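Products > Surgical Department Furniture > Suture Storage > Davholm Suture Cabinet

Davholm Suture Cabinet

The Davholm Suture Cabinet is a wall-mounted or freestanding storage unit for operating departments, procedure rooms and teaching facilities. It holds boxed suture material, packaged needles and skin closure supplies in a single location and allows staff to identify the required item without opening outer cartons. The cabinet is supplied by Hondetti and is available in all regions served by our hospital division.

Suture stock is among the more difficult categories of supply to keep in order. Boxes are small, labels are similar, and a department may carry the same material in many gauges and needle shapes. The Davholm system assigns each box a sloped bin with a label holder at the front. New boxes are loaded from the rear of the bin, so that older stock is presented first and expiration dates can be checked during routine restocking.
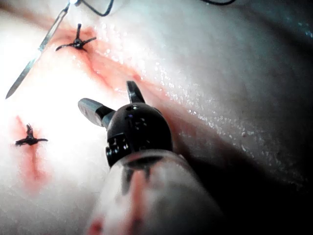

Open jaws over a tissue surface.

Construction

The body is made of powder-coated steel with rounded inner corners. Doors are tempered glass in a steel surround and are fitted with soft-close hinges and a keyed lock. An electronic lock is available on request and must be specified at the time of order. Bins are clear polycarbonate and may be removed individually for washing. All surfaces are compatible with the cleaning agents listed in the product manual. Abrasive pads should not be used on the doors or the bins.

Specifications

Width: 600 mm
Doors: 2
Bins: 80
Finish: white or light gray
Mounting: wall rail or floor plinth
Lock: keyed (standard), electronic (optional)

Label holders accept printed card inserts or adhesive barcode labels. A blank label template is provided with each cabinet. Departments using the Rekden inventory software may request labels printed in advance from their existing item list.

Installation and Placement

Wall mounting requires a load-bearing wall and should be carried out by qualified personnel. The floor plinth is recommended where the wall construction is unknown. The cabinet should be placed away from sinks, radiators and direct sunlight, and suture manufacturers' storage temperatures should be observed at all times. Adequate clearance must be left for both doors to open fully.

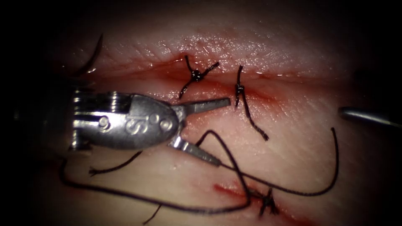 Mali Pritchard writes that her department arranged its bins by material first and by gauge second, and that new staff learned the layout quickly. She would have preferred wider label inserts, as the longer product names had to be shortened by hand.

Wider inserts are now offered as an accessory and fit all cabinets delivered since April. They are ordered by the sheet and do not require replacement of the existing holders.

Ordering and Warranty

The cabinet is delivered assembled, with bins packed separately. The body, doors and hinges are covered by a 2-year warranty. Bins and label holders are treated as replaceable parts and may be ordered individually. Requests for quotations, finish samples and installation drawings should be directed to Tomos Hughes, Hospital Furniture Sales.

Page last reviewed 13 July 2025.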